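**Wanted: part-time test operators for our gripper comparison (Rovulstead, on site)**

Hi! I run the manipulation bench at Lunwood, and I need 3 people who like fiddly, repetitive, oddly satisfying work. No degree needed, no coding needed. If you've ever spent an evening adjusting a door hinge until it closed just right, keep reading.

We're comparing two grippers, the Nogueira and the Grullon, on ordinary household jobs: drawers, lids, latches, that sort of thing. Same arm, same tasks, same starting positions, over and over, until the numbers mean something. The full plan is 318 trials per gripper, and I can't get through those by myself (I tried, my back complained). 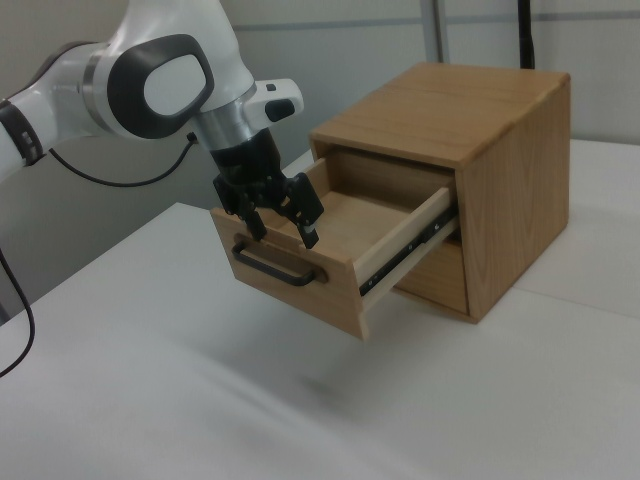
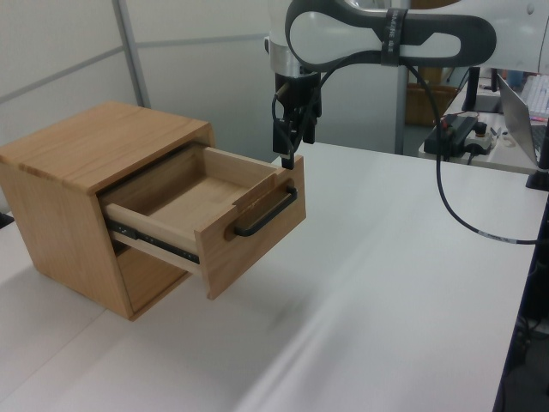

Your shifts would be four hours, mornings or afternoons, and you'd pick which. You set up the task, start the controller, watch the run, write down what happened and put everything back for the next one. Drawers come up a lot, so expect to get very familiar with small wooden cabinets and black bar handles like the one there. The fingers have to come down close to the top edge of the drawer front, and I want your notes on exactly how they met the wood: clean, scraped, slipped, missed. "It went fine" drives me up the wall! You'd also swap the grippers between blocks, which means a few screws, one cable and a short checklist that I'll go through with you as many times as you like.

What I'm hoping for:

- patience, and handwriting or typing I can read
- being okay with standing for a good part of the shift
- telling me right away when you've messed up a trial (we just rerun it)
- some experience with hand tools, though I'm happy to teach

We start in January and the contract runs 13 weeks. It's paid hourly, training included, and there's free parking behind the building. You'll do a safety session on day one before you go near a moving arm, and you'll always have the stop button within reach.

To apply, send a short note to the Lunwood front desk with "gripper bench" in the subject line. Skip the formal cover letter, please. Tell me about something you fixed or tested and how you kept track of it, and which shifts suit you. I answer everyone within 72 hours, and if it sounds like a match you'll come in for a trial hour on the bench, also paid.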